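Kinotar Style Checker: User Guide

Section 4. Setting up punctuation rules

The checker comes with one rule set, called Base. Base looks for double spaces, missing end marks and unmatched quotation marks. Commas, hyphens and apostrophes are left alone until you turn those rules on. Set them up before you run a long document, as changes made during a run do not apply to pages already checked.

4.1 Turning on the comma rules

1. Open the Rules panel and select Punctuation.
2. Select Commas. Three options are listed: Series, Introductory and Paired.
3. Select Series, then choose Always or Never. With Always, the checker expects "pens, paper, and ink." With Never, it expects "pens, paper and ink."
4. Select Introductory and enter a word limit. An opening phrase longer than the limit is marked if no comma follows it. The default is 2.
5. Select Paired if you want the checker to find a comma that opens an aside with no second comma to close it.
6. Click Save Set and type a name.

Note: A set name can have up to 49 characters. Do not use a slash or a colon.
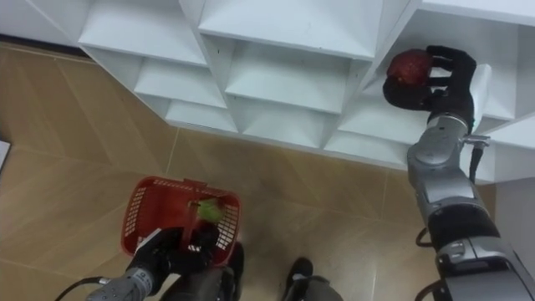 White shelving unit with open compartments, over a tiled floor.

4.2 Apostrophes and names

Names that end in s can be handled two ways: "James's report" or "James' report." The checker cannot tell which one your office uses.

1. In the Rules panel, select Apostrophes.
2. Choose Add s or Mark only.
3. Open the Names list and enter any name that does not follow the choice you made. Put each name on its own line.
4. Enter names with accents or hyphens exactly as they should be printed, for example Rácz or Chin-lung Kan. A name typed without its accent is treated as a different name.

Caution: Importing a Names list replaces the one you have. Export the old list first. There is no undo for this step.

The list holds 2,000 entries. The sample list supplied with the program has 1,647, so remove the ones you do not need before adding a long list of your own.

4.3 Hyphens in front of a noun

With this rule on, the checker marks "a well known author" and suggests "a well-known author." It does not mark "the author is well known." 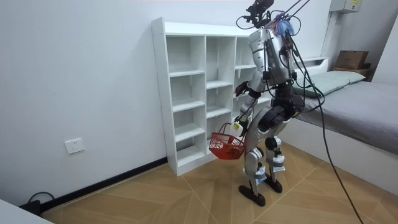
Words ending in -ly are skipped, so "a newly printed page" passes without a mark. Adjectives such as "friendly" are skipped too. Check those by eye.

1. Select Hyphens, then Before Noun.
2. Leave Skip -ly checked.
3. Run the test page from the Help menu. Sentences 3 and 7 should be marked. If sentence 5 is also marked, Skip -ly is off.

4.4 Sharing a set

To send a set to another user, select Export and save the file. The other user opens it with Import Set. The Names list is a separate file and must be sent with it.

Sets made in Levberg format can be opened but not saved back to that format. Quotation rules from Kurlow files are dropped on import and have to be entered again by hand (see Section 5).

Section text by Farhad Hosseinzadeh. Last revised Sunday, September 23, 2018.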